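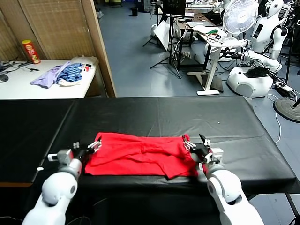
Figure 1. Red garment on a table with a black cover, held at its right edge by a gripper.

Day visitors and overnight stays in Allholm
Project report, second-year Tourism and Regional Studies
Floor Verbruggen
Sunday, October 22, 2023

1. Background

Allholm is a small harbour town at the end of a branch line. Most people who visit it come from Stomitz, the nearest city, and go home the same day. The town has a beach, a lighthouse that can be climbed in summer, a smokehouse and the start of the Gera path, a coastal walk that takes two days if it is done in full. The district plan says that Allholm should attract more overnight guests, but it does not say why so few stay at present.

My question was: what makes day visitors to Allholm go home in the evening, and what would have made them stay?

2. Method

I used a short questionnaire, handed out at the railway station and at the car park by the lighthouse. It had one page with tick boxes and one open question at the end. I collected it over four weekends during the summer. In total 67 people filled it in. I left out anyone who lived in the district.

I also read the timetables and the accommodation list on the town website, and walked the first half of the Gera path myself to check the signs. In January I had spoken to the owner of the Sayegh guesthouse, who let me see how her bookings were spread over the year. These figures are not printed in the report, as she asked.

The station gave better results than the car park. People waiting for a train had time to write, while drivers often ticked the first box in each row and handed the sheet back. If I did it again I would speak to the drivers and fill in the form for them.

3. Results

3.1 Knowledge of places to stay

The accommodation list gives 598 beds in the town and the villages next to it. The greater part of these are at the campsite and in holiday flats that are let by the week. For one night there is much less choice. Of the people asked, 19 could name a hotel or guesthouse in Allholm. Several of them named one that has closed.

3.2 Transport

The last train to Stomitz leaves early in the evening. I expected people to complain about this, and a few did. Most had planned their day around it and did not see it as a problem. The bus along the coast was a different matter. It does not run on Sundays, so a walker who sleeps halfway along the Gera path on Saturday has no way back except on foot.

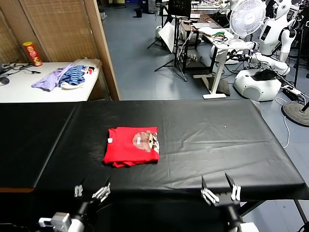

The bus stop at the halfway point also has no timetable on display. Two walkers I met there on my own visit had been waiting for a service that only runs in the school holidays. They had looked it up the evening before and had misread the footnote, and having read the same footnote I can understand it.

3.3 The open question

The open question was "What would have made you stay the night?" It was answered by 19 people. The answers can be grouped as follows.

Something to do in the evening: the most common answer. The smokehouse closes at five and the two restaurants on the harbour are shut early in the week.

One-night bookings: several people had looked at holiday flats and found a minimum stay of a week.

Luggage: walkers would like to have their bags moved between the two ends of the path.

Price was mentioned less often than I had thought it would be.

4. Discussion

The sample is small and was taken in good weather, so the results say little about the spring and autumn. The station is also over-represented, and train passengers may have different reasons for leaving from people with a car.

Even so, the answers fit with what I heard at the guesthouse. Her rooms are full on Saturdays in summer and mostly empty from Monday to Thursday. Adding more beds would not change that. A Sunday bus and some single-night lets during the week would be cheaper to try first.

The signs on the Gera path are good as far as the old quarry. After that two are missing, and I have reported this to the tourist office in Allholm.

5. Further work

A second round of questionnaires in autumn, with the same questions, would show whether walkers and beach visitors give different answers. The bus company should be asked for its passenger numbers on Saturdays. I wrote to them twice and had no reply before the deadline.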